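Section 3. Moving Your Save Files After the June Patch

The patch notes for Nemby claim that saves convert "automatically." Treat that as a hope. Follow the steps below before you let the launcher touch anything.

Before you start

You need the Olto launcher and a Handcombe account with cloud sync switched off. Sync is on by default, whatever the welcome screen implies.

1. Close the game. Check the system tray too, as the launcher likes to keep running there.
2. Open the save folder from Settings > Storage > Show Files.
3. Copy the whole folder to another drive. The built-in Backup button skips screenshots and key bindings, so don't rely on it.
4. Start the launcher and let it install build 387.
5. When asked to convert, pick Convert a Copy. The other choice overwrites your originals.
6. Load your oldest save first. If the map opens and your inventory is there, try the rest.

CAUTION: The progress bar reaches the end well before conversion does. Wait for the word Done. Quitting early can leave you with a save that loads to a black screen.

Note: Sperling, the publisher, says mods are "largely supported." Remove them anyway, and add them back one by one.
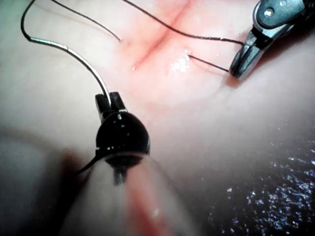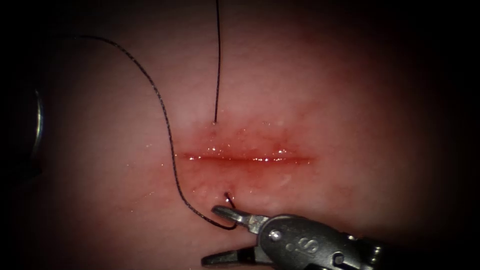 7. Play for a few minutes, save, quit and load again. A save that opens once hasn't proved much.
8. Turn cloud sync back on only if step 7 went well. If you get a conflict message, choose Keep Local.

If conversion fails twice, restore your copy and stay on the old build. The promised performance gains are hard to spot in any case.

Guide maintained by Hildegard Lammers. Send corrections through the forum.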